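Trurkport Makers and Menders board
Days Out and Visits

Thread: Kallari open day, who went?

gluepot_gran
I was one of the lot who got the 2 o'clock slot at the Kallari open day and I've been boring my family with it ever since, so now it's your turn. For anyone who missed the notice, Kallari have the upstairs of the old seed warehouse by the harbour, and once a year in September they let the public wander round. You queue on the stairs, somebody gives you a sticker, and then you get the full tour with tea at the end (decent tea, bought biscuits).

I'd gone expecting one of those big orange things behind a fence like you see in car adverts. The bit I liked best was a pair of arms on a table no bigger than my cutting-out table, going about tidying the sort of stuff that lives on everybody's desk. I could have stood there all afternoon. My grandson wanted to know if it could do his bedroom and the young woman from Kallari said to ask again when he's got kids of his own!

Did anybody else get in? I had so many questions and of course thought of them all on the bus home.

solderfumes
I went in the morning, 11 o'clock group. Agree the two arm table was the best thing there. The talk beforehand dragged a bit, too many slides about the company and not enough about how any of it is put together. I wanted to get up close to the mounting. Both arms sit on one slotted aluminium rail along the front of the table, same sort of extrusion I used for my router bench, and I was quite chuffed to see proper grown-ups using it as well.

wickerman_71
Didn't get a slot, all gone by the time I looked. Was it worth the fuss? I went to the Maltov one up the coast a while back and it was 91 steps up a tower to watch a machine put lids on jars.

gluepot_gran
Ha, no tower, one flight and a handrail. I'd say yes, worth it, but I'm easily pleased. Kallari have put some pictures from the table on their visitors' page, so I've copied two over for you.
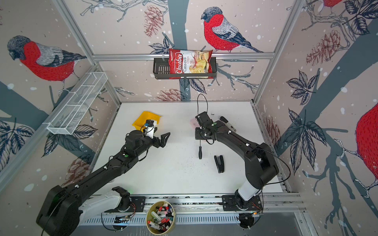
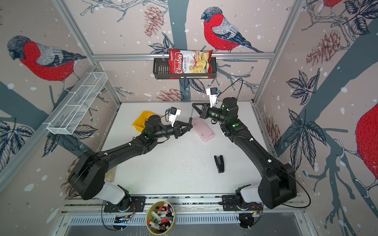 Same table, stapler in both, birds all over the walls.

Reading time for this thread: 7 min

wickerman_71
Well the first thing I notice is the wallpaper. Bullfinches! I was ready for grey walls and warning signs. My sister has something like it in her downstairs loo.

gluepot_gran
I KNOW. I asked about it and the answer was that they change the paper now and again so the machine doesn't get too used to one background. Makes sense when you think about it, I suppose if you'd only ever learned to wash up in your own kitchen you'd be lost in someone else's. I asked where they'd bought it and she didn't know, which was a blow, it would look smashing in my back bedroom.

patchwork_pete
Am I the only one who came away a bit flat? I was in the same group as gluepot_gran I think (blue anorak, hello). It was clever, fine, but it was SLOW. I could have cleared that table, wiped it down and had my sandwich in the time it took to make up its mind about one thing. They've got a sponge sat right there and there are still crumbs all over the place.

solderfumes
Bit harsh. Slow is what it looks like while people are still working on it. Have a look at the grippers, it's two fingers that open and shut and that's your lot. Try it yourself with a pair of barbecue tongs in each hand. I did this at home with a biro and a roll of tape and I was rubbish.

patchwork_pete
I don't have to be good at it with tongs, I've got hands. That's my point. What's it for?

solderfumes
For people whose hands don't work so well any more, for a start. My dad can't manage a screw top now. I'm not saying that table is going to turn up in his kitchen next year but somebody has to do the boring early bit.

patchwork_pete
Fair enough on your dad, I didn't mean it like that. I still think they oversold it though. The leaflet said "see the home help of tomorrow" and what I saw was a stapler having a quiet afternoon.

threadbare_tess
Laughing at the stapler. I noticed the crisps more than anything, I was starving by then. A big red bag of Chuba cassava chips stood up in the wire basket on the back wall, looking right at me. Has anyone tried them? I've never seen them in Trurkport.

gluepot_gran
No, and I was eyeing them up as well! Tess, if you find some, report back please.

wickerman_71
Question for whoever got nearest. In the second one there's a camera up on each wrist. Are they for the machine to see with, or for the people running it?

solderfumes
For the machine, mainly, from what the chap said. It gets a view from each wrist so it can see what its own fingers are up to, and a wider view of the table as well. He told us somebody drives the arms by hand first, over and over, and it learns from the recordings. He'd done 1068 goes himself since the spring and said he dreams about it. I asked if he got bored and he said the radio helps.

threadbare_tess
1068! I get fed up unpicking one hem.

patchwork_pete
See, that I found interesting, and it wasn't in the talk our group got. Ours was all about funding and partnerships with Zervas. If they'd put the bloke with the 1068 goes at the front I'd have gone home happier. Did your lot get to have a go at driving it?

solderfumes
No, we asked. Insurance. He did say they might let people try a smaller pair next time if they can get the paperwork sorted.

gluepot_gran
Our lady said something similar. I'd be first in the queue, I did seven years on an overlocker and nothing with arms frightens me.

One thing I did want to say to Pete — I don't mind the slowness. I spent a good while watching how it came at things, and there's something quite soothing about it, like watching someone thread a needle. My grandson got restless, I'll admit, and went off to find the biscuits.

patchwork_pete
We'll have to differ. Soothing is for fish tanks. But I'd go again if there was a go on it, I'm not a complete misery.

wickerman_71
I'm a bit jealous of all that pot of pens, never mind the robots. Ours at the workshop are always dried up or walked off. Anyone know how you book for the next one? I don't want to miss out twice.

threadbare_tess
There's a list you can put your name on at the front desk, or you ring them. They only take small groups on the stairs so it does go quickly. I'd ask for the morning if you want the technical chap and the afternoon if you want the funny one.

solderfumes
Also wear something warm, the warehouse is perishing. And if you're bringing kids, the viewing bit is standing only and they had nothing for little ones to stand on. A couple of them in our group saw mostly elbows.

gluepot_gran
Good tip, I'd forgotten that. Mine's tall for his age so he was all right.

Wickerman, I've got the phone number on the back of my leaflet somewhere, I'll dig it out tonight and send it to you. If a few of us ring together we might get a slot to ourselves, and then Pete can moan at it in comfort.

patchwork_pete
Put me down. I'll bring the tongs.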